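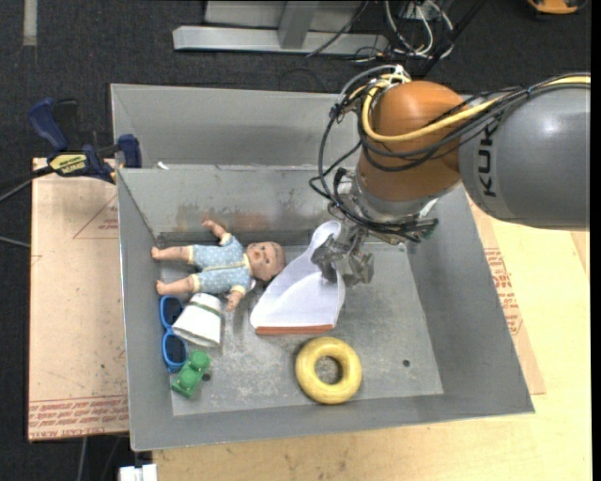 Thread: Rust stains at the bottom of galvanized and painted steel bins - treat or replace?

Forum: Metalwork and Finishing > Surface prep

pelletgrate
Posted in March, 9:40 pm

I have 16 shallow steel bins with sloped sides, bought used. The one in the photo is typical. Floors are scuffed gray, with faint rust-brown staining toward the back wall and nothing serious elsewhere. They will hold toys and odds and ends at a secondhand shop, so light loads, indoors, unheated from fall to spring.

The seller listed them as galvanized. I have my doubts. Questions:

1. How do I tell zinc from gray paint without sending anything to a lab?
2. If it is zinc, is brown staining a sign that the coating is gone?
3. Is there a reason not to put Colex 13 straight over the floor after degreasing?

zinc_and_bear
Brown means iron. Zinc corrosion is white and chalky. So either the coating is through at those spots, or something rusty sat on it and left a stain. Scrub one patch with a nylon pad and dish soap. If it comes off and the metal underneath is an even gray, it was a transfer stain and you have nothing to repair.

For question 1, put a drop of white vinegar on a clean spot out of sight. Bare zinc fizzes slowly and goes dull. Paint does nothing.

hollis_tk
The vinegar test gives false negatives on anything that has been passivated or clear coated. Scratch first, then drop. I would also try a rag with acetone. If gray comes off on the rag, it is paint.

On Colex 13: it is an alkyd. Do not put an alkyd on zinc. The zinc reacts with the oils in the binder, forms a soap at the interface, and the film lifts in sheets. It will look fine for months first.

pelletgrate
Scrubbed two. On one the stain came off almost completely. On the other it stayed, and I can feel slight roughness with a fingernail. Acetone gave me a clean rag on both. Scratch plus vinegar fizzed on both.

zinc_and_bear
Then they are zinc coated and the second one is worn through locally. Wire brush it, wipe down, two coats of a zinc-rich cold galvanizing compound on the spot only. Done.

Overgaard
I disagree with spot repair for this use. Zinc-rich compounds are soft and they chalk. Anything light in color that gets dragged over the patch picks up gray. In a shop where people rummage, you will have marks on doll clothes and plush within a week. Either topcoat the patch or leave it bare and put a liner in.

zinc_and_bear
They chalk if you put them on too thick or handle them before full cure. I have shelving done this way that marks nothing.

Overgaard
Shelving does not get rummaged in. Abrasion is the whole issue.

hollis_tk
Both of you are describing real behavior at different cure times. The can I have says dry to touch in 20 minutes and full cure in several days. Most people load the thing the same evening.

If a topcoat is wanted, the order is:
Degrease.
Abrade the whole floor with a fine pad, including the sound zinc.
Rinse and dry fully.
Zinc-rich compound on worn spots only.
Waterborne acrylic or a two-part epoxy over the full floor, per the data sheet.

Steduvau
Check the sharp edges before you spend money on paint. Any hole punched after coating has bare steel all the way around its rim, and that is where rust restarts every time. There is one in the floor toward the front in your photo. Deburr it with a countersink by hand, one or two turns, then compound on the rim with a small brush. Do the underside too.

pelletgrate
Most of them have that hole. I assumed drainage. Should I plug it?

Steduvau
I would leave it open. With sloped walls and a flat floor, any water that gets in has no other way out. A rubber grommet covers the rim and stays open in the middle, if fingers are a concern.

hollis_tk
Grommets trap moisture against the rim. Paint the rim first, let it cure, then fit the grommet.

Sille Baldursdóttir
I did a batch of these for a workshop in Dastside. My notes, for what they are worth. The unheated part matters more than the paint. We had condensation on the floors every cold morning, and bins stacked inside each other stayed damp between the walls and grew white rust where they touched. Strips of plastic between the stacked bins solved most of it.

Cost came to 286 for compound, acrylic, pads and brushes. Replacement bins would have been more, but not by a wide margin once labor is counted.

Overgaard
What acrylic, and did it hold at the corners?

Sille Baldursdóttir
A waterborne direct-to-metal type, satin. Flat areas are fine. It has worn through along the bend between floor and wall on three bins. I would use epoxy there if I did it again.

zinc_and_bear
Film always pulls thin on a bend. Stripe coat the bends by brush first, then roll the rest.

pelletgrate
Plan is now: scrub all 16, sort into stained and worn, leave the merely stained ones alone. Worn ones get compound, a stripe coat and epoxy. Colex 13 goes back to the store. What grit for the pad on sound zinc? I have 100 and a gray nonwoven.

hollis_tk
Gray nonwoven. 100 will cut through the zinc at the high spots.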